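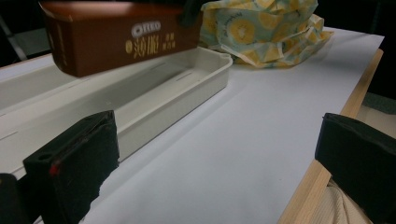
Oreo box, white tray.

The Last Page of Velside

Issue 649 was due at the printer by six. Four-thirty now. No last page.

Kowalczyk had drawn the moon detective for 16 years, same hat, same bad knee, and then in September he sent 13 pages instead of 14 and stopped picking up. Not sick. Not dead, Amer checked. Just stopped. So Amer sat with the pages all over the desk, trying to work out who took the lighthouse key. Page nine, the cook has it. Page eleven she dosn't. Nothing in between but rain.
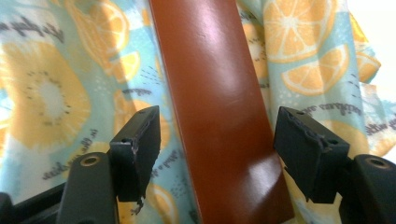 Busisiwe Nel wanted to run it as it was, blank page and all, and let the kids draw the ending themselves. Cheaper too, she said, and had he seen the subscriber numbers lately?

He had. 300. Mostly digital. Half of those probably forgot they were paying.
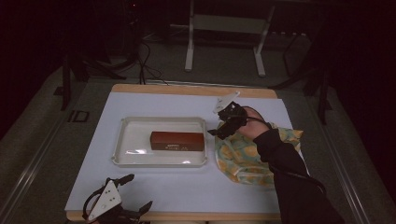

Five-fifteen

Still nothing. He tried drawing the knee. Looked like a potato.

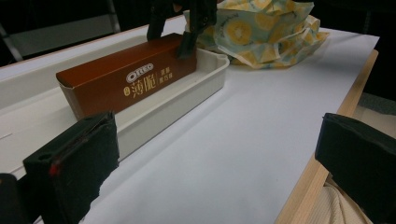
The cook, then. It had to be the cook. Amer got out a clean sheet and ruled six panels, fast, crooked. Panel one, kitchen at the lighthouse. Needed something on the counter so he put in a shallow white tray with a box of Oreos in it, logo and all, legal could yell at him tommorow. Panel two, she reaches for the box. Panel three, the phone rang. The real one. Irnden area code.

"It's not the cook," said Kowalczyk.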